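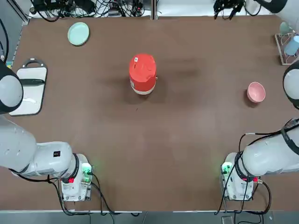

Rimantas Adomaitis

Deposit on a cancelled kitchen bench: do I get any of it back?

I paid Viltine a deposit of $800 in April towards a bench worth 2,000. Three weeks later I changed my mind, for reasons my wife describes as "no reasons". They say the deposit is gone. The contract has a clause calling it "non-refundable", in a font size I'd call ambitious. Can they keep the lot? I'm in Zollcombe, if that matters.

Wiegand

Depends whether it's a true deposit or a part payment with a nice hat on. A true deposit is earnest money and is usually forfeited if you pull out, but it has to be reasonable. Ten per cent is the customary figure for land. Yours is 40, so a court may look at it as a penalty. Ask them in writing what they'd spent by the date you cancelled, and keep the reply.

prarport113

read before you sign mate

Old Clause

Wiegand has the gist. I'd add that changing your mind is still a breach — they can claim their actual loss, so don't budget on the full 800. My cousin got 3 quarters of his back on a pergola after one stiff letter to the supplier. Small claims is cheap if the letter does nothing.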